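The Tin at Drukham

My aunt left me the house at Drukham and 900 dollars to fix the roof. The roof needed 2,000. I drove up from Trendmont in May with a ladder I had borrowed from a neighbour, and I got there after dark.

The key was under the third brick, where it had always been. Inside it smelled of mice and old newspaper. I slept on the couch in my coat.

In the morning I found the letters. They were in a biscuit tin on top of the fridge, tied up with kitchen string, and all of them were from a man in Provstead who signed himself with one initial. He wrote about the price of wool, his bad knee and a dog that would not come when it was called. He never said he missed her. At the end of every letter he gave the time of the next train.

I read them at the kitchen table until the tea went cold. My aunt had never married. She had worked the counter at the Mekonnen hardware store for most of her life, and when I was a kid she told me she had never once been on a train because they made her ill.

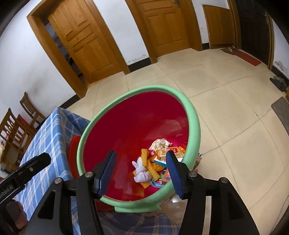 Deep red, with a pale green rim.

At noon I walked down to the station. It had been shut for years and the platform was all thistles. The timetable was still up behind its glass, faded to the colour of weak tea. I had brought the last letter with me, and I ran my finger down the column until I found the 4:40 from Provstead.

A woman was walking her dog along the fence. I asked her if she had known my aunt.

"From the yellow house? She used to sit on that bench," she said. "Winter too. She'd have a thermos."

"Was she waiting for someone?"

"I thought she liked the trains."

I asked whether anybody had ever got off and sat with her. The woman thought about it while the dog pulled at the lead. She said there had been a man with a stick, a few times, but he might have been anyone. Then she said it looked like rain and I should get home.

I went back and put the ladder up against the gutter. From the top I could see the platform, the bench and a good length of the line, as far as the bend. I nailed down what I could before the rain came in, and then I went inside and moved the tin away from the leak.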